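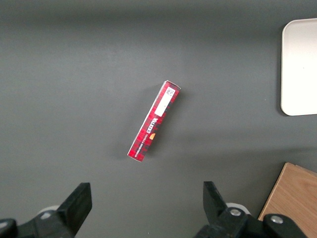
4.2 Putting things away

The second group of trials dealt with tidying. We chose it because it comes up in almost every list of chores that people say they would hand over to a machine, and because it looks easy. An adult clearing a kitchen table picks up each item, decides where it belongs and puts it there, usually while thinking of something else. For the two-arm system the same job breaks down into finding the item, choosing a grip, lifting, opening whatever the item goes into, and letting go at the right height. A fault at any stage ends the attempt.

We logged 1501 attempts between May and the close of the trials. Each was scored by one of two raters (Fagundes and Lopes), who worked from the recordings and did not see each other's marks. An attempt counted as a success only if the item ended up in its proper place, undamaged, without a person stepping in. Partial successes were noted but are not included in the totals. Where the raters disagreed, Bhat watched the recording and his mark was final. This was needed 47 times, mostly over whether a dent in a box had been there before the attempt.

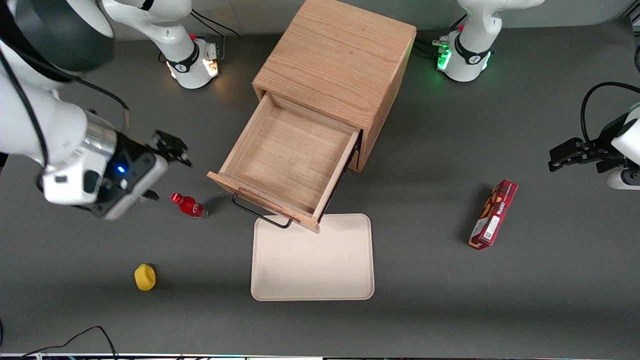
Figure 3. Table layout for the tidying task, with both arms in working position.

The layout was changed between blocks so that the system could not rely on fixed positions. It was given a short written instruction at the start of each attempt and no further help. Items were ordinary packaged goods of the kind found in a kitchen cupboard, and we made no effort to pick ones that suited the grippers. The small bottle lying on its side in Figure 3 is a fair case: a round body gives two flat fingers little to hold, and a slight push at the wrong moment can send it rolling. Long boxes raise a different problem. Gripped across the narrow width they are simple to lift, but if the grip is far from the middle the heavy end drops and the box turns as it rises.

The drawer gave the most trouble. Opening it called for one arm to take the handle and pull in a straight line, and a pull at an angle tended to jam the drawer or shift the whole cabinet. Brito had suggested fixing the cabinet to the table, as was done in the earlier Pirholm study. We decided against this - few people screw their furniture down before asking for help with it - and accepted a lower score as the price.

Time is the other weak point. A person who had never seen the table before needed 14 seconds on average to put away a single item, including opening and shutting the drawer. The system was several times slower even when nothing went wrong, and much of the extra time went on pauses between movements. Fontes has argued that slowness matters little if the owner is out of the house. We agree for tidying, but not for chores where somebody is waiting, such as laying a table or handing over a tool at a bench.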